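Sorting Mixed Small Parts on a Paper-Covered Table

Parts Handling Notes, Sallance Workshop
Updated April 29, 2023

These notes cover the sorting of mixed small parts: electrical modules, valve pieces, plastic clips and brackets, caps, short tubes and similar loose items. They apply to returned stock, to the contents of cleared-out drawers, and to any box marked "misc." They don't cover fasteners, which are sorted by gauge and have their own page.

The procedure was written for the July recount at the Balbridge store, where the final list ran to 1,594 lines. It has been shortened since. Most boxes need only steps 1 through 6.

What you need

A table with a flat, clean top
Brown paper, enough to cover most of the top in one piece
Low-tack tape
Shallow trays
Zip bags in two sizes
Tie-on labels and a fine marker
Calipers
A soft brush and a dry cloth
The part list for the store concerned (Balbridge or Mirnmont)

Step 1. Cover the table

Clear the table and wipe it down. Roll the paper out lengthwise and leave a strip of bare table showing at the edges. Tape the corners. If the paper has a curl from the roll, lay it curl side down and leave it under a board overnight before use.

Plain brown paper is preferred over white. Many of the clips and module housings in these boxes are white, and a thin white part is easy to miss on a white surface. Very dark parts also show up well enough on brown. Brass shows up less well, so check for small brass pieces by running a hand lightly over the paper before it is rolled up.

Replace the paper when it is torn or oily. Don't turn it over and reuse it.

Step 2. Put out a few parts at a time

Don't tip the box. Take parts out by hand and lay them down with clear space on every side. A handful is enough for one pass. Electrical modules go down on their side with the terminals free of any load. Cylindrical parts that roll should be placed toward the back, away from the front edge.

Leave the center of the paper free. Each part is brought to the center to be examined, and then goes either to a tray or back to where it was.
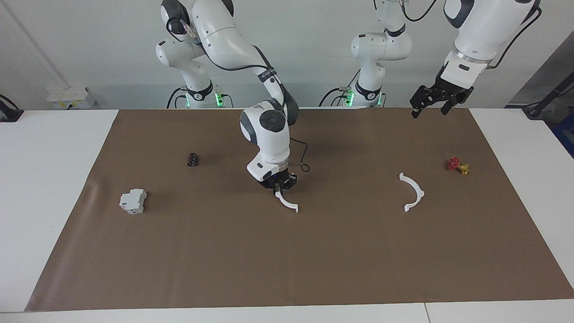
Parts that arrive in pairs or taped together stay together until both have been looked up. Separating them early is the most frequent cause of orphan lines on the list. If the tape has to come off, put both pieces in the same bag first.

Step 3. Make the first split

Sort by what the part does, in the following order. Stop at the first group that fits.

Electrical: breakers, relays, terminal blocks, anything with a screw terminal or a rail foot.
Fluid: valves, handwheels, fittings, unions, short pipe.
Holding: clips, brackets, clamps, straps.
Closing: caps, plugs, covers.
Unknown.

Color is not a sorting key. The Mirnmont store tried trays by color and had relays in with hose clips inside of a month. Size isn't one either, although it can be used later, within a group.

A part that belongs to two groups goes in the first. A clip with a terminal on it is electrical. A cap still attached to a valve is fluid.

Step 4. Examine each part

Electrical modules. Read the face and the side. Write down the type code exactly as printed, including spaces and dashes. If the printing is worn, tilt the part under a lamp before wiping it. Check the rail foot for cracks and the terminals for missing screws. A module with a cracked housing is scrap, whatever its age. Don't apply power to a loose module at the sorting table. Testing is done at the test bench.

Handwheel valves. Hold the body and turn the wheel by its rim, one full turn in each direction if it will go. Note whether it moves freely, moves with effort, or is stuck. Never use a wrench on the wheel at this stage. Check that the wheel is secured at its center and that the threads on the fitting are clean. A wheel and a fitting from the same valve count as one part as long as they are joined.

Curved clips and open brackets. These cause the most trouble, as several types look alike until they are measured. Record three dimensions:

Inside width at the widest point of the curve
Width of the opening
Width of the band

Then note the ends: plain, flanged or hooked. Measure without squeezing. Plastic clips that have been stored closed may have taken a set, and the opening will read small. If the reading falls between two listed sizes, leave the clip on the paper until the end of the pass and measure it again.
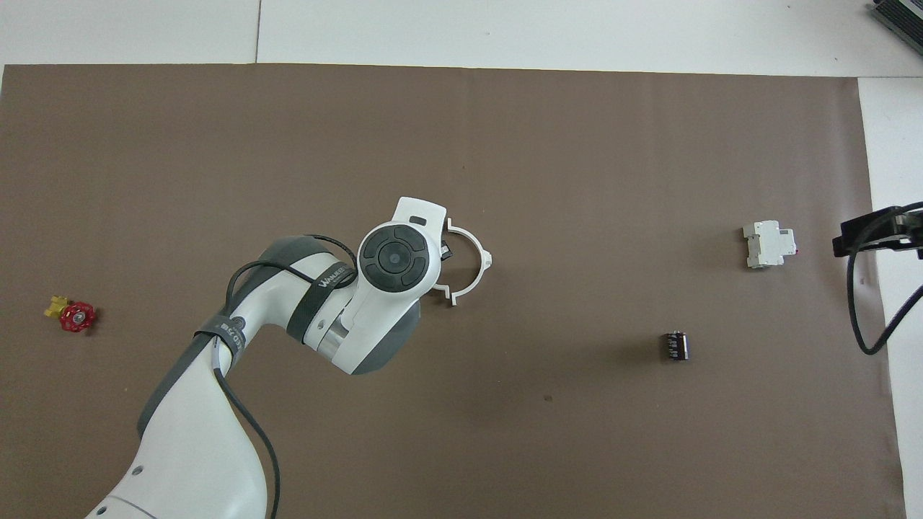

Look for white stress marks on the outside of the bend, and on colored plastics for any pale line across the band. On white plastic, use a fingernail across the curve to feel for a crack. Hooked ends should be complete. A clip with a chipped hook will still fit its seat but can't be relied on to stay there, and it goes to scrap.

Caps and short tubes. Record the outside diameter and length. If one end is capped, say which. Don't pull caps off to look inside.

Step 5. Bag and label

One type per bag. The label carries the type code or dimensions, the quantity, the store letter (B or M) and the condition. Use OK, CHECK or SCRAP and no other words. Write the label before the bag is closed.

A small bag holds up to 300 small clips. Large brackets go 40 to a large bag. Valves are bagged singly, with the handwheel toward the closed end of the bag so that it doesn't catch on the seal.

Step 6. Clear the paper

When a pass is finished, everything on the paper should be in a tray, in a bag, or back in the box. Brush the surface toward one short end and check the sweepings before they are thrown out. Small screws from breaker terminals turn up there regularly.

Step 7. Unknown parts

Give each unknown part its own bag and a running number. Take the dimensions and make a sketch on the back of the label — a rough outline is enough. Unknowns go on the Nakamura shelf and are looked at again when the next part list is issued. Anything that has been through two lists without a match may be scrapped.

Storage

Electrical bags are kept in closed bins, upright, with the labels facing out. Plastic clips and brackets are kept away from windows and heaters and are never stacked under metal parts. Valves may be kept on open shelving if the wheel is left a quarter turn off the stop.

Mirnmont bins are 300 mm wide and take two rows of small bags. Balbridge bins are narrower and take one.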